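How to test whether a robot can tidy up yet

I get asked a lot whether a machine can clear the toys off the floor. My answer is nearly, and you can check for yourself with a bin, some household clutter and whatever arm you can get time on. I've been running this test on and off since October for my Momgate pages and I still love it!

First, clamp the bin to the table. An arm that catches the rim will shove the whole lot sideways, and then your positions are all wrong. Mark the table with tape too, so you can put everything back in the same spot.

Next, choose your clutter. Mix hard with soft, and easy shapes with awkward ones - a little block, a slipper, a bumpy plush toy, something flat and floppy.
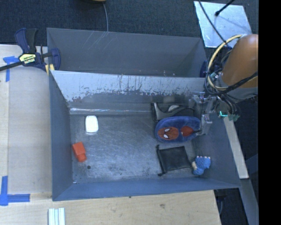
Spread things out for the first run and let the arm take them in any order. Write down every grab, including the ones where it closes on thin air. Then push a few items up against the walls and go again. Corners are where my scores drop (and where my temper goes).

Over 248 grabs, blocks were no bother at all. Flat cloth was dreadful, as the fingers just slid over it, and slippers came somewhere in between.

So would I let one loose in a child's bedroom? Not this year. Sorting a bin, though, with me nearby and a cup of tea - yes, happily. Do at least 8 runs before you make up your own mind.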